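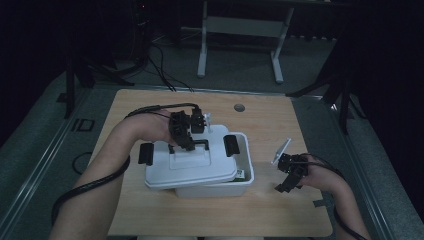
To: the Bravora workshop list
Subject: Re: Gripper handles, lids and the Saturday slot
Date: December 5, 2020

On the list last night, Anik wrote:

> Has anyone got a pair of the hand-held grippers working well enough
> to try on boxes with clip-on lids? Mine close fine on nothing at all,
> but as soon as there's a handle in the way the fingers splay and I
> lose it. I'm on the old firmware and the short cables. Also, is the
> big table free next week or has it been promised to someone?
>
> Anik

Hi all,

Yes, I've been at exactly this, on and off, since October! Lids are a proper nuisance and I've got stupidly fond of them.

My pair are the black ones from the Flurker plans, the boxy brackets with the motors tucked in close to the fingers. I printed the first set of brackets at home and they were rubbish (too thin round the screw holes, and one split while I was tightening it), so I did them again on the workshop printer with more walls and they've been solid ever since. If yours are splaying I'd look there before you touch the firmware. Take hold of the two fingers and try to twist them. If you can feel the bracket give, there's your problem.

The other thing is where you grab. With a raised handle in the middle of the lid I come at it from the side and clamp low down, with the left hand, and keep the right one up out of the way until I want it. I used to go in with both at once and just ended up shoving the whole box about the table. Undo both clips first, obviously – I have forgotten more than once and picked up the lot.

On cables, do get longer ones. I went from 300 mm to 360 mm on the thin one that runs back over the wrist and it made far more difference than it sounds. With the short ones you get a tug every time you bend your hand. The thick ones I let hang down beside the table, which works, though mind your feet.

Firmware: I'm on build 1033 and I'd say go for it. The closing force is a lot less jumpy. You'll have to redo your open and closed limits afterwards, and do that with the fingers empty or it stores something daft. There's a bug where it ignores the second gripper if you plug them in too quickly one after the other, so leave a gap of 2 seconds or so.

Still not happy with putting the lid back on. Lining up the corners is fine by eye, it's pushing the clips home that beats me. The fingertips are too angular and skid off. I've ordered a bit of rubber sheet from Karagiannis to glue on and will report back, unless somebody has some lying around that I could pinch sooner?

As for the big table, I've got it down for Tuesday evening only, so help yourself to the rest of the week. You're welcome to come on Tuesday too and we can swap fingers and see whether it's your hardware or your settings. Bring your charger, mine's gone funny.

Cheers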